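Keeping printed T-shirts and summer clothes through the winter

Every January I get the same message from my cousin Neusa Brandão: her summer box is open, and the shirts smell like a cellar. So I wrote down how we do it in our house. I worked for six years in the sewing room at Gotden, where we repaired and relabeled cotton clothing, and most of my habits come from there.

Wash before you store, also the things that look clean. Sunscreen and sweat do not show in September, but they become yellow by spring. For printed shirts I turn them inside out, close the zippers of everything else in the load, and wash cold. Warm water makes the print crack sooner. I use half of the detergent that the package says.

Do not iron on the print. If you must iron, put a thin cotton cloth between, or iron from the back side. A dress with pleats I hang in the bathroom while somebody takes a shower, and this is usually enough.

Dry everything longer than you think. The neck band and the side seams stay damp when the rest feels ready. I leave the clothes one more night on the rack, in a room with the door open.

Fold or roll? For shirts with a big print I fold, with a sheet of plain white paper over the print, so that two prints do not stick to each other. Plain shirts I roll. Knitted dresses should never hang for months, they grow at the shoulders.

For moths I use cedar blocks, and I sand them a little every year to bring back the smell. Lavender bags are nice, but in my experience they are finished after one season. Mirjam Geerts, my neighbor from downstairs, puts her wool things in the freezer for a week first, in a closed bag. I tried it and had no holes that year.

Choosing the container

Cardboard takes moisture from the floor, so I stopped with it. Plastic with a good lid is fine if the clothes are fully dry. Metal is strong and mice cannot chew it, but look at the inside with a lamp before you put fabric in. Wipe it with a dry cloth, then lay an old pillowcase on the bottom and up the sides. A rough place can pull a thread out of a thin dress.
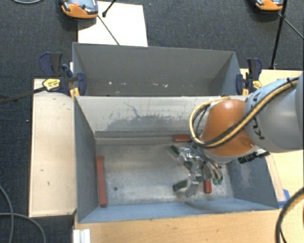 Gray metal bins, the front one with scratches and a worn patch on the inside wall.

Write on the lid what is in the box, with the size and the name of the person. I use paper tape and a pencil, because marker goes through.

Once in the middle of winter, open the lid for an hour and move the top layer. If something smells, take out everything and air it, do not only spray perfume over it. A small dish of baking soda in the closet helps also, and I change it when I change the bed covers.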